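Visita à Ternard: uma manhã entre panos, toalhas e dobras

22 de janeiro de 2024

A Ternard abre as portas ao público duas vezes por ano, uma em outubro e outra em janeiro. Em outubro não consegui lugar. Desta vez inscrevi-me logo que abriram as inscrições e fui de manhã, com um grupo pequeno. A entrada é gratuita, mas é preciso levar o comprovativo impresso, porque na portaria não aceitam o telemóvel.

A empresa ocupa dois pavilhões ligados por um corredor coberto. No primeiro fazem o corte e a bainha dos têxteis para a casa: toalhas de rosto, panos de cozinha, panos de limpeza. No segundo ficam a lavagem de ensaio, o controlo, a dobragem e a expedição. A visita segue essa ordem e dura a manhã toda, com uma pausa a meio.

O que mais me interessava era o segundo pavilhão. Trabalho com roupa de hotelaria e passo boa parte do tempo a resolver problemas de dobra: pilhas que tombam, panos que não cabem na prateleira, toalhas que chegam ao quarto com o vinco no sítio errado. Do corte e da bainha direi pouco. O ruído é grande e dão protetores de ouvidos à entrada. As bainhas dos panos pequenos são feitas com linha do tom do próprio tecido ou ligeiramente mais escura, e explicaram-nos que a escolha depende do cliente. A marca Daso, que é o cliente principal para os panos de limpeza, pede sempre a bainha um pouco mais escura, para se ver bem a orla quando o pano está aberto.

O corredor entre os pavilhões tem um pequeno mostruário com artigos antigos. Parámos ali pouco tempo. Gostei de uma série de panos de loiça com riscas largas que já não se fabrica.

No segundo pavilhão começa-se pela lavagem. Cada lote novo dá uma amostra de 100 panos, que são lavados, secos e medidos outra vez. Se encolherem mais do que o previsto, o lote volta atrás. Mostraram-nos uma folha de registo preenchida à mão, com as medidas antes e depois. Perguntei se os panos de microfibra dão mais trabalho do que os de algodão, e a resposta foi que encolhem menos mas apanham cotão de tudo o que lhes passa perto, por isso são lavados à parte.

Depois vem a dobragem. A regra da casa é trabalhar sobre um tecido liso, de cor bem diferente da do artigo. Para as peças claras usam um azul forte, e percebe-se a utilidade: uma orla torta ou uma ponta de fora nota-se logo contra o fundo. O pano de base não é passado a ferro. Fica com os vincos de ter estado guardado e, segundo nos disseram, isso não prejudica o trabalho desde que não haja pregas altas debaixo da peça.

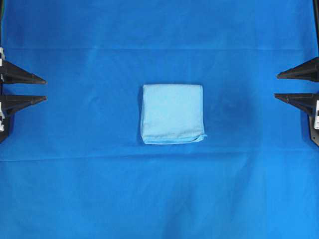 A dobra compacta serve para os panos que seguem em caixa. O objetivo é um volume quase quadrado, que empilhe sem escorregar. Dobra-se ao meio, volta-se a dobrar e assenta-se com a mão aberta, sem vincar demasiado, porque o tecido felpudo recupera e abre. A dificuldade está nas orlas. Quando a bainha fica por dentro, o bloco ganha altura no meio. Quando fica por fora, é preciso que não sobressaia, ou a pilha vai inclinando para um dos lados à medida que cresce. No nosso caso, no hotel, sempre deixámos a bainha por dentro, e agora tenho vontade de experimentar o contrário.

Deixaram-nos praticar. Deram um pano a cada visitante e uma medida de cartão para comparar no fim. O meu primeiro ficou alto de um lado. O segundo saiu melhor. Uma senhora do grupo, que disse ter sido costureira, acertou à primeira e foi ajudar os outros. É um exercício que parece de crianças, mas ao fim de meia dúzia de panos já se sente nos pulsos.

As caixas levam 50 panos cada uma, em pilhas com uma folha de papel entre elas. As caixas são da Funero e chegam espalmadas. Há uma mesa só para as montar. Achei o cartão mais grosso do que aquele que recebemos no hotel e tomei nota da referência.

A pausa foi na cantina, com café e bolo de laranja. O café era fraco. Havia também uma mesa com artigos de segunda escolha, vendidos em sacos fechados. Comprei um saco de panos de cozinha e, já em casa, encontrei dois com a bainha a desfazer-se e os restantes em bom estado. Pelo preço, não me queixo.

Depois da pausa voltámos ao controlo, que na prática fica antes da dobragem mas que deixaram para o fim por causa da luz. Aí os panos são vistos abertos. Estende-se a peça, alisa-se do centro para os cantos e olha-se primeiro para o contorno, depois para a superfície. Procuram-se fios puxados, manchas e cantos que não fecham em ângulo reto. 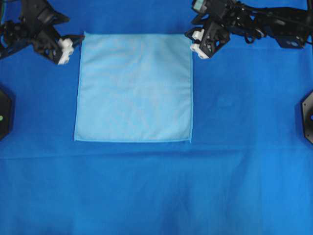 A tolerância nos cantos é maior do que eu pensava. Um quadrado um pouco enviesado passa, desde que se consiga dobrar sem que as orlas se afastem muito umas das outras. O que não passa é a bainha interrompida, mesmo que seja um ponto só. Num dia normal saem do pavilhão 3,000 panos, segundo o quadro que está à entrada da expedição, e as peças rejeitadas vão para um cesto com etiqueta, separadas por tipo de defeito.

A última paragem foi a expedição. Vimos as paletes preparadas e a zona onde se colam as etiquetas. A transportadora é a Yap, que recolhe ao fim da tarde, de modo que não assistimos a nenhum carregamento. Esta parte foi apressada. Já passava da hora e outro grupo esperava na portaria.

Algumas notas práticas para quem quiser ir na próxima abertura. Convém calçado fechado, que é obrigatório no primeiro pavilhão. Não há bengaleiro, e o casaco anda connosco a manhã inteira. O parque de estacionamento enche cedo, mas há lugares na rua de trás. As inscrições fazem-se na página da empresa e costumam esgotar em poucos dias. Quem tiver interesse apenas na dobragem pode pedir para entrar diretamente no segundo pavilhão, basta escrevê-lo no campo das observações.

Trouxe a medida de cartão, que nos deixaram guardar, e já a usei na rouparia para comparar com as nossas toalhas de rosto. São maiores do que os panos da Ternard e pedem mais uma dobra. Vou cortar uma medida nova para elas.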